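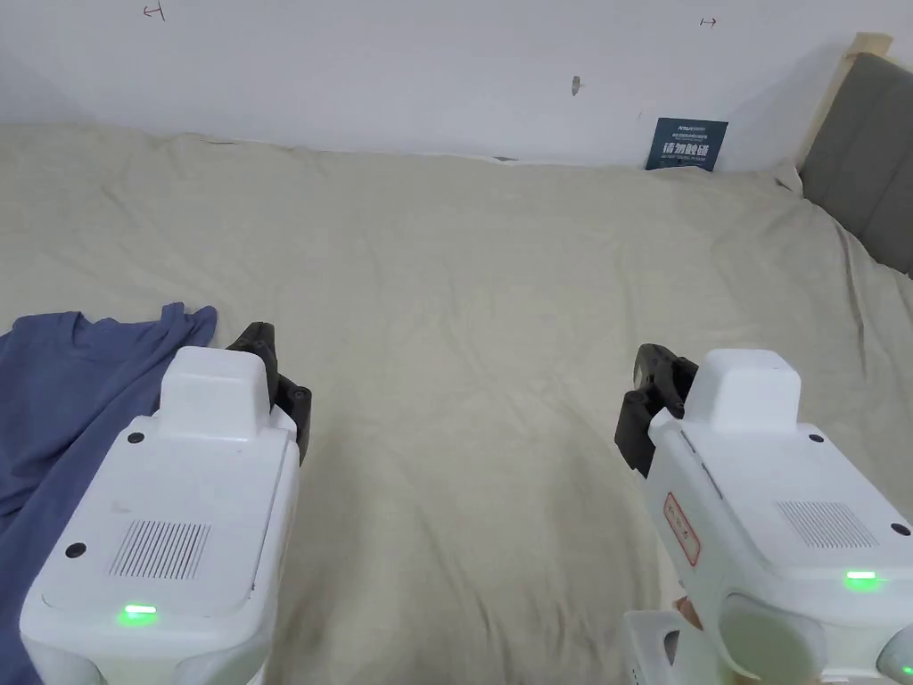 손가락이 천을 집는 순간보다 천을 놓는 순간이 더 어려워 보였다는 말이 펀비 공개 시연일 방명록의 첫 장에 적혀 있다. 같은 장에는 개는 일은 끝까지 보았지만 어디까지를 끝으로 치는지는 모르겠다는 말도 이어진다. 두 의견은 이후 행사 안내문에 자주 인용되었으며, 시연 순서를 바꾸는 계기가 되었다.

펀비 공개 시연일(영어: Fernby Open Demonstration)은 가정용 로봇 조작 기술을 개발하는 펀비(Fernby)가 작업 공간을 외부에 개방하는 행사이다. 침구와 의류처럼 모양이 정해지지 않은 물건을 다루는 작업이 중심이며, 완성된 제품을 전시하는 자리보다는 작업 과정을 공개하는 자리에 가깝다. 이 문서는 2026년 9월에 열린 행사를 기준으로 서술한다.

개요

행사는 펀비의 작업동 1층에서 열린다. 관람객은 접수대에서 시간표를 받은 뒤 조를 이루어 이동하며, 침실 작업실과 세탁물 작업실을 차례로 둘러본다. 한 조의 관람에는 거의 2시간이 걸린다. 작업실 사이의 복도에는 이전에 쓰던 그리퍼 부품과 손가락 끝의 마모를 기록한 판이 놓여 있고, 복도 끝의 작은 방에서는 질의응답이 진행된다.

다른 기업의 로봇 전시와 비교할 때 펀비의 행사는 무대가 없다는 점이 특징으로 꼽힌다. 시연은 평소 작업에 쓰이는 방에서 그대로 이루어지고, 조명이나 배경을 따로 꾸미지 않는다. 음악이나 해설 방송도 없다. 진행자가 작업 전에 짧게 설명하고 작업 중에는 말을 하지 않는 것이 원칙이다. 이 때문에 관람객은 손가락이 여닫히는 소리와 천이 쓸리는 소리를 들으면서 작업을 지켜보게 된다.

입장료는 없으나 사전 신청이 필요하다. 신청이 정원을 넘으면 추첨으로 관람객을 정하며, 당첨되지 않은 신청자에게는 다음 행사의 우선 신청권이 주어진다.

배경

펀비는 설립 초기에 단단한 물체를 옮기는 장치를 만들었다. 상자와 병처럼 형태가 일정한 물건은 위치와 방향을 알면 잡는 지점을 비교적 쉽게 정할 수 있다. 반면 천은 놓일 때마다 모양이 달라지고, 한쪽을 당기면 다른 쪽도 따라 움직인다. 주름 하나가 소매의 끝처럼 보이기도 하고, 소매가 몸판 밑으로 들어가 전혀 드러나지 않기도 한다. 펀비는 이 문제를 다루기 위해 의류와 침구를 전담하는 작업반을 두었고, 공개 시연일은 이 작업반의 내부 발표회에서 출발했다.

내부 발표회는 처음에는 협력 업체 직원만 참석하는 자리였다. 침구 제조사인 브란홀름(Brandholm)이 시트의 재질과 봉제 방식에 관한 의견을 내면서 참석 범위가 넓어졌고, 이후 일반 관람객도 신청할 수 있게 되었다. 발표회 시절의 흔적은 지금의 진행 방식에도 남아 있다. 작업이 끝난 뒤 결과물을 그대로 둔 채 질문을 받는 관행이 그 예이다.

시연 방식

손에 쥐는 그리퍼

침실 작업실의 시연은 작업자가 그리퍼를 양손에 하나씩 쥐고 진행한다. 이 방식에서는 로봇 팔을 쓰지 않는다. 작업자는 그리퍼의 손가락만으로 물건을 잡아야 하며, 자기 손가락으로 천을 누르거나 펴는 것은 허용되지 않는다. 관람객 가운데 상당수가 이를 로봇이 스스로 움직이는 시연으로 예상하고 오기 때문에, 진행자는 작업에 앞서 사람이 직접 쥐고 움직이는 장치라는 점을 먼저 밝힌다.

시연에 쓰이는 그리퍼는 흰색 플라스틱 몸체에 마디가 있는 검은색 손가락을 단 형태이다. 몸체 윗면에는 가는 홈이 나란히 난 통풍구가 있고, 그 아래에서 작은 초록색 표시등이 빛난다. 몸체 밑으로는 손잡이가 이어진다. 양손의 그리퍼는 생김새가 거의 같으며, 작업자는 두 그리퍼의 손가락을 침대 안쪽으로 향하게 쥐고 일을 시작한다.

작업의 기록은 이후 로봇 팔을 움직이는 프로그램의 학습에 쓰인다. 펀비의 설명에 따르면 같은 옷을 같은 사람이 개더라도 동작의 순서는 매번 조금씩 달라지며, 이런 차이가 기록에 남는 편이 학습에 유리하다. 따라서 작업자에게 정해진 순서를 외우게 하지 않는다. 다만 작업을 시작하는 자세와 마치는 자세는 일정하게 지키도록 한다.

침대 위의 작업

침대에는 연한 베이지색 시트가 깔리고, 그 위에 파란색 티셔츠가 구겨진 채로 놓인다. 작업자는 티셔츠를 펼치고, 소매를 안쪽으로 접고, 밑단을 목 쪽으로 올려 갠다. 갠 옷은 침대의 가운데에 둔다. 시트의 주름은 일부러 남겨 두는데, 실제 가정의 침대에서 작업할 때와 조건을 비슷하게 맞추기 위한 것이다.

펼치는 단계에서는 옷의 어깨를 찾는 일이 가장 오래 걸린다. 어깨선을 양쪽에서 잡고 들어 올리면 몸판이 아래로 늘어지면서 앞뒤를 구별하기 쉬워진다. 그러나 어깨 대신 소매 끝을 잡으면 옷이 비스듬히 늘어지고, 내려놓았을 때 몸판이 꼬인다. 작업자는 이 경우 옷을 다시 뭉치지 않고 꼬인 쪽만 풀어서 고치도록 되어 있다. 잘못 잡은 동작도 기록에서 지우지 않는다.

접는 단계에서는 시트가 문제가 된다. 손가락 끝이 옷감보다 깊이 들어가면 시트까지 함께 집히고, 얕게 닿으면 옷감이 미끄러진다. 브란홀름이 제안한 시트는 매트리스에 느슨하게 씌워지는 종류여서 이런 일이 잦다. 펀비는 더 팽팽한 시트로 바꾸는 방안을 검토했으나 난도를 낮추지 않기로 하고 기존 시트를 유지했다.

마무리 단계에는 명확한 기준이 없다는 지적이 있었다. 방명록에 남은 의견도 이 점을 가리킨 것이다. 현재는 옷의 모서리가 대체로 맞고 소매가 밖으로 나오지 않으면 작업을 마친 것으로 본다. 작업자는 그리퍼의 손가락을 벌린 채 옷에서 떼어 내고, 양손을 침대 가장자리로 물려 마침을 표시한다.

세탁물 작업실

세탁물 작업실에서는 바구니에 담긴 수건과 양말을 종류별로 나누는 시연이 열린다. 이곳에는 작업대에 고정된 로봇 팔 2대가 있으며, 침실 작업실과 달리 사람이 장치를 쥐지 않는다. 작업 속도는 사람보다 상당히 느리다. 양말의 짝을 맞추는 작업은 무늬가 뚜렷한 것만 대상으로 하고, 검은색 양말은 길이가 달라도 따로 모아 두는 데 그친다.

로봇 팔의 동작을 계획하는 소프트웨어로는 펠티데오(Feltideo)가 쓰인다. 펠티데오는 천의 윤곽을 추정하고 잡을 지점을 제안하는 프로그램이며, 관람객은 작업대 옆의 화면에서 제안된 지점을 확인할 수 있다. 화면에 표시된 지점과 팔이 향하는 지점이 다를 때도 있는데, 천이 움직이는 동안 계산이 다시 이루어지기 때문이다. 이 차이는 질의응답에서 가장 많이 나오는 질문 중 하나이다.

작업 공간

침실 작업실은 흰 벽을 등진 큰 침대를 중심으로 꾸며져 있다. 침대에는 회색 천을 씌운 머리판이 있고, 머리판의 가장자리에는 밝은색 나무 테두리가 보인다. 벽에는 작은 표시가 몇 군데 남아 있다. 침대 뒤쪽 벽에는 한자가 적힌 짙은 파란색 안내 카드가 기대어 서 있으며, 글귀는 손대지 말라는 뜻의 "请勿触碰"로 읽힌다.

관람객은 침대 발치 쪽의 바닥에 그어진 선 뒤에 선다. 침대의 높이가 낮아서 뒷줄에서는 옷의 모서리가 잘 보이지 않는다는 불만이 있었다. 이에 따라 뒷줄에 낮은 단을 놓고, 조가 작업실에 머무는 동안 앞줄과 뒷줄을 한 번 바꾼다. 어린이는 앞줄에 그대로 머물 수 있다.

작업실 안에서는 신발 위에 덧신을 신는다. 침대와 옷에는 손을 댈 수 없지만, 같은 재질의 옷과 시트 조각이 복도에 따로 마련되어 있어 만져 볼 수 있다. 전원이 꺼진 그리퍼를 쥐어 보는 자리도 복도에 있다.

2026년 행사

이 해의 행사는 이틀 동안 열렸다. 관람객은 모두 478명이었으며, 접수대에서 배부한 시간표의 반납 수로 집계한 값이다. 첫째 날에는 협력 업체와 학교 단체가, 둘째 날에는 개인 신청자가 주로 입장했다.

원래 행사는 7월로 예정되어 있었다. 그러나 세탁물 작업실의 냉방 설비를 교체하는 공사가 길어지면서 가을로 미루어졌다. 신청자에게는 일정 변경이 개별 통지되었고, 변경된 날짜에 참석할 수 없는 사람의 자리는 추가 추첨으로 채웠다.

진행 순서도 이전과 달라졌다. 과거에는 세탁물 작업실의 로봇 팔을 먼저 보여 주고 침실 작업실을 나중에 공개했다. 방명록과 설문에서 사람이 그리퍼를 쥐는 작업이 로봇 팔과 어떤 관계인지 알기 어렵다는 의견이 거듭 나오자, 펀비는 순서를 뒤집어 침실 작업실을 앞에 배치했다. 천을 놓는 동작에 관한 설명도 새로 추가되었다. 손가락을 벌려도 옷감이 한쪽 손가락에 붙어 따라 올라오는 경우가 있어, 작업자는 손가락을 벌린 뒤 잠시 멈추었다가 옆으로 빼는 동작을 쓴다.

둘째 날 오후에는 세탁물 작업실의 로봇 팔 하나가 수건을 쥔 상태에서 정지했다. 진행자가 정지 절차를 설명하고 수건을 빼낸 뒤 작업을 재개했으며, 다친 사람은 없었다. 해당 조의 관람객에게는 복도에서 기다리는 동안 그리퍼를 쥐어 볼 시간이 더 주어졌다. 정지의 원인은 손목 부분의 배선 접촉 불량으로 확인되었다.

체험 프로그램

복도 끝의 방에서는 부품 업체인 흐른치아르(Hrnčiar)가 준비한 체험 프로그램이 열렸다. 참가자는 용수철로 여닫히는 연습용 집게를 양손에 쥐고 손수건을 반으로 접는다. 집게에는 전원이나 기록 장치가 없다. 준비된 손수건은 면과 합성 섬유의 2종이며, 합성 섬유 쪽이 집기 어렵다는 반응이 많았다.

체험 시간은 조별로 제한되며, 참가 여부는 자유이다. 참가자는 접은 손수건을 탁자 위에 두고 나오고, 진행자는 다음 조가 들어오기 전에 이를 다시 펼쳐 놓는다. 체험에서 나온 동작은 학습 자료로 쓰이지 않는다.

질의응답

질의응답은 각 조의 관람이 끝날 때 진행된다. 자주 나오는 질문은 다음과 같다.

가정용 판매 시기: 펀비는 판매 계획을 발표하지 않았으며, 행사에서도 시기를 언급하지 않는다.

양손을 쓰는 까닭: 한 손으로도 옷을 갤 수 있으나, 천을 펼쳐 든 상태를 유지하려면 두 지점을 함께 잡는 편이 쉽다고 설명한다.

옷의 종류: 침실 작업실에서는 티셔츠를 기본으로 한다. 단추가 있는 셔츠와 모자가 달린 옷은 별도의 작업으로 나누어 다루며, 공개 시연에는 포함되지 않는다.

작업자의 피로: 그리퍼를 오래 쥐면 손목에 부담이 가므로 작업자는 교대로 일한다. 시연에서도 조가 바뀔 때 작업자가 교대한다.

기록되는 내용: 공개일에는 관람객이 기록에 포함되지 않도록 선 뒤의 구역을 촬영 범위에서 제외한다.

평가

관람객 설문에서는 작업실이 평소 모습 그대로 공개된다는 점이 좋은 평을 받았다. 잘못 잡은 동작을 숨기지 않고 고치는 과정을 보여 준 것도 긍정적으로 언급되었다. 학교 단체의 인솔 교사들은 수업에서 다루는 로봇 팔과 사람의 손동작을 연결해 설명하기에 알맞다고 평가했다.

비판도 있다. 작업 중에 해설이 없어 옷을 펼치는 단계가 지루하다는 의견이 있었고, 안내 책자의 용어가 어렵다는 지적도 나왔다. 특히 책자에서 그리퍼, 집게, 손끝 장치라는 말이 뒤섞여 쓰인 점은 관람객의 혼란을 불러왔다. 펀비는 다음 책자부터 용어를 그리퍼로 통일하겠다고 밝혔다.

관람 동선에 대해서는 의견이 갈린다. 침실 작업실을 먼저 보는 편이 이해하기 쉽다는 반응이 많았지만, 로봇 팔을 보러 온 관람객에게는 앞부분이 길게 느껴진다는 의견도 있었다. 일부 관람객은 작업실을 골라서 볼 수 있게 해 달라고 요청했다. 복도의 폭이 좁아 두 조가 엇갈리기 어렵다는 이유로 이 요청은 받아들여지지 않았다.

같이 보기

펠티데오
브란홀름
흐른치아르
그리퍼
변형 물체 조작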